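Visit notes, Plevon demonstration suite, Sodurham, April

Kanako Yagi took us through hand-held gripper kits for the Bozsik budget round. Each kit is quoted at $740, plus $180 a year for calibration. Lead time is 30 days. Replacement finger pads are consumables and should sit in the operating line. Idik can supply mounts separately, but we have no price yet. Bench tasks use ordinary office items on a round table. I recommend costing two kits and one spare set of pads.

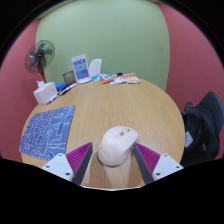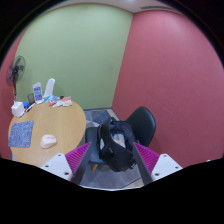

Hand-held gripper at the round table, Sodurham. First picture: fingers closed on the mouse.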